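Does Rinsing Rice Make It Less Sticky? A Check on Kitchen Advice
Food Science Elective, Final Project Report
June 3, 2026

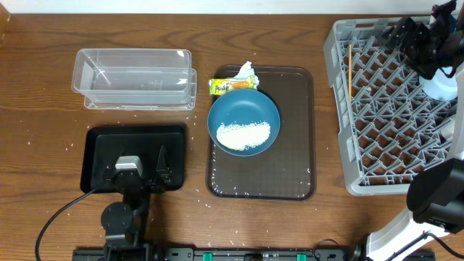

Almost every recipe we read told us to rinse white rice until the water runs clear. Very few said how they knew it mattered. Our group picked this topic after we found the same sentence, nearly word for word, on three different cooking sites. That looked to us like copying, so we wanted to check it.

What we did

We bought one long-grain rice (Mandetti) and one medium-grain rice (Omley) at the Benavides market. Each was cooked unrinsed, rinsed 2 times, and rinsed 5 times. Water was measured by weight and the lid stayed on. We drained the rinsed rice in a strainer, but some water clings to the grains no matter what you do, so the rinsed pots probably started with a bit more water than the unrinsed ones. We did not correct for this and should have.

For tasting we asked 60 students to rate stickiness from one to five. They were not told which sample was which, although the cloudy look of the unrinsed medium-grain may have given it away.

What we found

For the long-grain rice, tasters could hardly tell the samples apart. The average scores were so close that we would not bet on them coming out in the same order again. For the medium-grain, unrinsed rice was rated stickier, but going from two rinses to five changed almost nothing.

The Urnuva recipe page claims that rinsing "transforms" rice. It had 1,548 comments when we looked, and most of the ones we read agreed. We don't think that counts as evidence. People who follow a step and like their dinner will give the step credit – they rarely cook the other pot to compare.

Problems

We cooked each sample in a single batch, so a pot that ran hot could explain part of the difference. Our first tasting in November had to be thrown out after the labels got mixed up. Two brands is also not many, and we tested no short-grain rice at all.

Rinsing may still be worth doing to wash off dust. We didn't test that. On stickiness, our results support a quick rinse for medium-grain rice and give no good reason to keep going until the water is clear.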